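Bevico market hall gets its kitchen back

The shared kitchen at the Bevico market hall opens again on Monday, and if the line outside the preview evening is anything to go by, people have missed it badly. The doors were meant to open at 6 p.m. By half past five there were already folks on the steps with covered dishes, folding chairs and at least one very patient dog.

The kitchen closed in January when the old gas line failed its inspection. What looked like a quick fix turned into new pipes, new wiring, a new floor and two long rounds of fundraising. In the end 379 households chipped in, along with a handful of stalls from the hall itself, and the work was finished with a little money left over for pots and pans.

"I walked in and smelled onions, and I had to stand there a minute," said Maria Namboodiri, whose family has sold spices at the hall since it was a bus garage. She taught the first class in the old kitchen and she'll teach the first one in the new one too - a flatbread night that filled up in a single afternoon. A second date has been added, and it's filling fast as well.

The biggest change is space. The wall between the kitchen and the old storeroom is gone, so there is room for 7 work stations where there used to be four. Two of them are set lower for kids and for cooks who like to sit down. The ovens are bigger, the sinks are deeper and the fans can be heard only if you stand right under them. Anyone who remembers shouting over the old ones will be thrilled! 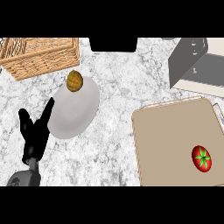

Stavros Psarras

Prices have stayed friendly. A morning at one station costs the same as it did before the closing, and members of the hall get every fifth booking free. Small food businesses can rent the whole room overnight, something the old permit never allowed. Nonon, the two-person pickle company that started out at a card table by the north door, has already signed up for every other week through the fall. Their green tomato relish is wonderful, by the way, and they plan to have jars of it out on opening day.

Then there's the supper club. Before the kitchen closed, the monthly supper was the warmest night in the neighborhood, with long tables down the middle aisle and whoever cooked standing up at the end to take a bow. It comes back later this season, run by the team from Biton, the soup counter. They want each supper to belong to a different street, with neighbors picking the menu and Biton handling the heavy lifting. Alder Street goes first and is said to be arguing happily over dumplings.

Tickets for the suppers will be sold at the counter only, 356 seats for the first night, and the hall hopes to fill them all. Kids under six eat free. If you'd like to cook, wash up or bring a fiddle, there is a sign-up sheet next to the flower stall.

Opening day starts at 9 a.m. with coffee and buns, and there will be short demos every hour until the hall closes. The knife sharpener will be there all day, too, so wrap up that dull bread knife and bring it along. I'll be the one at the relish table.

Recent items
Flower stall moves to the south door
Bus 479 adds a late stop at the market hall
Plum season starts early, and it's a sweet one
Choir looking for low voices

Contact the newsroom | Copyright, all rights reserved | Back to top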